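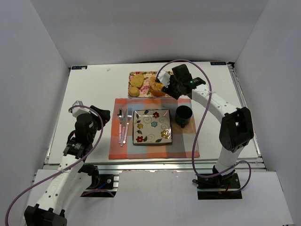

Square plate with painted flowers on a checked placemat

Ticket: Delex coupé, intermittent loss of power under load
Status: Monitoring
Opened by: Shivam Jaiswal
Last update: May 7, 2026

Fault as reported
Engine drops into limp mode on long climbs, usually in 4th gear and above 100 km/h. Power returns after an ignition cycle. First noticed in January on the Jovovberg road, then not again until the warmer weather. No warning lamp on the first two occasions, amber engine lamp on the third.

Codes read
Boost pressure below target, bank 2. Stored, not pending. No misfire codes. Fuel pressure log normal throughout.

Checks so far
Battery and charging voltage within limits. Air filter clean. Intake hoses on both banks removed, inspected and refitted; no splits, clamps tight. Smoke test at idle pressure showed no leak. Wastegate actuator on bank 2 moves freely by hand but was slow to return on the vacuum pump compared with bank 1.

Swapped the boost control solenoids side to side and cleared the codes. Drove the Skistitz loop, roughly 45 minutes, with the logger connected. Fault came back on the last climb, still on bank 2, so the solenoid is ruled out. 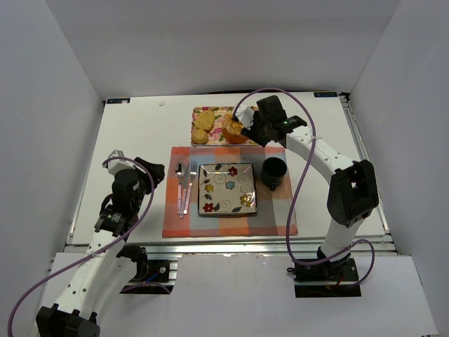
Next item was the vacuum line from the reservoir to the actuator. It runs close to the rear heat shield and cannot be seen properly with the undertray fitted. With the tray off, the line was found flattened where it passes under the bracket -- not split, which explains the clean smoke test on the intake side. Actuator return time was normal with a temporary length of hose bypassing that section.

Parts
Replacement line and two clips from Srivastava. The old part number is superseded; the new line is slightly longer and has to be routed outside the bracket.

Work done
Line replaced, heat shield refitted, codes cleared, adaptations reset. Logged boost now follows target on both banks in third and fourth. Actuator left in place for now.

Outstanding
Repeat the Skistitz loop with a full tank and a passenger. If the code returns, replace the bank 2 actuator and reopen -- otherwise close at the next oil change.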